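手冲壶、摩卡壶还是法压?办公室喝咖啡两年的一点心得
打印本页 | 邮件发给朋友
分享 14 | 评论 11

楼主:半糖去冰的阿楠
发表于 2021年9月14日

先交代一下背景。我们办公室在十楼,楼下只有一家便利店,胶囊机坏了以后大家就各喝各的。我从去年11月开始自己带器具,前后换了三套,最近终于觉得早上那一杯是稳定好喝的,忍不住来写一写!

先说法压。法压真的是被低估的东西。粗研磨,热水倒进去,四分钟,压下去,倒出来。没有手法可言,开会前随手就能弄。我用的是 Dingate 的不锈钢双层壶,保温很好,缺点是滤网边缘不太服帖,杯底总有一层细粉。喝到最后两口要停,不然一嘴渣。

然后是摩卡壶。味道浓,加牛奶特别香,冬天喝简直幸福。可是办公室没有明火,我买了个小电陶炉,结果行政来问过一次功率,我就默默抱回家了。现在周末在家用。

最后是手冲。我本来很抗拒,觉得都是玄学,直到在一个朋友家喝了一杯埃塞俄比亚的水洗,茶一样的口感,有很明显的柑橘味,回家路上就下单了滤杯。现在的配方是15克粉,240克水,水温92度,分三段注水,两分半左右结束。豆子是 Zwane 的中浅烘,100克一小包,开封一周内喝完。

欢迎大家来聊聊自己在办公室怎么喝,也欢迎拍砖。

2楼:慢慢磨豆子

顶一个。法压那段我太有共鸣了,细粉的问题有个笨办法:压之前先用勺子把浮在上面的那层粉和泡沫捞掉,再静置几分钟,滤网只压到液面就停,不要压到底。倒的时候慢一点,杯底会干净很多。

我还试过再过一遍滤纸,干净是干净了,可是油脂也没了,那还不如直接手冲。

3楼:路过的老周

不太同意楼主对摩卡壶的评价。“味道浓”三个字太笼统了。摩卡壶最容易出问题的地方是火太大,上壶开始喷的时候咖啡已经焦了,很多人喝到的“浓”其实是苦。我的做法是下壶直接加热水,小火,一听到咕噜声就离火,用湿布给底部降温。这样出来的甜感很明显,不加奶也好喝。

4楼:半糖去冰的阿楠(楼主)

回3楼:受教了!我以前都是冷水从头烧到尾,难怪有时候有股糊味。周末就试热水版。

回2楼:捞粉这招我也听说过,就是在公司拿个勺子捞半天,同事路过都要看两眼,哈哈。

5楼:Asger Thygesen

大家好,我的中文是在大学学的,写得不好请原谅。我在丹麦长大,家里从小喝滴滤机的咖啡,一大壶,放在保温板上,喝一个上午。来中国以后第一次喝到手冲,非常喜欢,但是我觉得滴滤机也应该有一点尊严。好的滴滤机水温稳定,喷头均匀,一次做六杯,办公室里所有人都可以喝。楼主一个人冲一杯,旁边的同事看着,不会不好意思吗?

6楼:慢慢磨豆子

5楼中文很好啊!滴滤机我赞成一半。机器没问题,问题在那块保温板,放半小时以后那个味道……我们公司那台每天下午的咖啡都像中药。选带保温壶的型号会好很多,别买玻璃壶加热板的。

7楼:浅烘党小林

我来唱个反调。办公室那种环境,水是饮水机的,时间是挤出来的,手冲很难做好。我做过对比,同一包豆子,家里冲和公司冲完全是两种东西。后来查了一下,公司饮水机出水只有八十几度,浅烘根本萃取不出来,又酸又薄。楼主说92度,请问在公司是怎么做到的?

8楼:半糖去冰的阿楠(楼主)

问到点子上了。我自己放了一把 Eris 的温控手冲壶,把饮水机的热水倒进去再加热,一两分钟就到92度。容量不大,一次冲一杯刚好。没有温控壶的话,我觉得换成中深烘会省心得多,对水温没那么敏感。

还有就是磨豆机。我一开始图便宜买了个刀片式的,粉粗一粒细一粒,怎么冲都不对。后来换了 Gruris 的手摇磨,714块,买的时候肉疼了好几天,可是真的是变化最大的一笔。如果总预算只有一千,我宁可滤杯买塑料的,把钱都放在磨豆机上。

9楼:路过的老周

714的手摇磨对新手来说还是贵了。500以内现在有不少能用的,刻度粗一点而已,喝法压和摩卡壶绰绰有余。新手先把水粉比称准,买个电子秤,比什么都有用。我见过太多人拿着很贵的磨豆机,粉是用勺子估的。

另外手摇磨浅烘豆子是真的累,每天早上十点开会前摇那么一两分钟,胳膊都酸,哈哈。

10楼:浅烘党小林

9楼说秤我举双手赞成。但是磨豆机这个事我站楼主。便宜的磨用半年就想换,换的时候又心疼前面那笔,最后花得更多。我自己就是这么过来的,抽屉里现在躺着两台。

水的问题再补一句,公司饮水机滤芯多久换一次也可以问问行政。我们那边换完滤芯第二天,咖啡的味道一下子就亮了,同一包豆子!

11楼:半糖去冰的阿楠(楼主)

谢谢大家,没想到聊了这么多。有几位私信问我日常清洁怎么弄,我在这里一起写了,都是自己的习惯,不一定对。

一、擦器具的布

我用超细纤维毛巾,不掉毛,擦玻璃分享壶不留水痕。一定要和擦桌子的抹布分开,颜色挑得显眼一点,就不会被同事顺手拿去擦键盘。叠成小方块放着也不占地方。洗的时候不要放柔顺剂,会影响吸水,而且布上会有香味,沾到杯子上喝得出来。
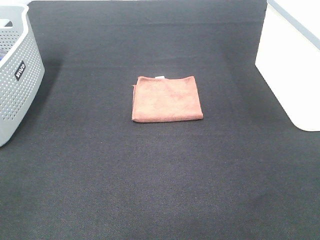 二、法压壶的滤网

每次用完都要拆开冲,不能偷懒。油脂积在网片中间,两三天就有哈喇味。我一周用小苏打泡一次,泡二十分钟,旧牙刷刷一刷,再冲干净晾着。

三、磨豆机

不要用水洗!用小刷子把刀盘附近的残粉扫出来就行,一个月拆一次。装回去之前记得把刻度归零,我有一次忘了,第二天冲出来像刷锅水,还以为是豆子坏了。

四、温控壶

水垢用柠檬酸,一小勺加满水烧开,放凉倒掉,再烧两遍清水。我们这边水硬,差不多每个月要弄一次。

12楼:Asger Thygesen

谢谢楼主!我问一下,摩卡壶可以用洗洁精吗?我太太说可以,我的岳母说绝对不可以,现在家里有两派。

13楼:路过的老周

铝的我只用清水冲,擦干敞着放,别拧上,不然密封圈会有味道。洗碗机绝对不行,会发黑。不锈钢的就随意了,洗洁精没关系,冲干净就好。

14楼:慢慢磨豆子

铝壶我用一点点洗洁精也用了好几年,没见有什么毛病。留着那层咖啡油“养壶”的说法我是不信的,油放久了就是哈喇味,跟法压滤网一个道理。老周别打我。

15楼:路过的老周

不打你,改天拿两把壶盲测。豆子你出。

联系我们 | 版权所有,转载请注明出处 | 返回顶部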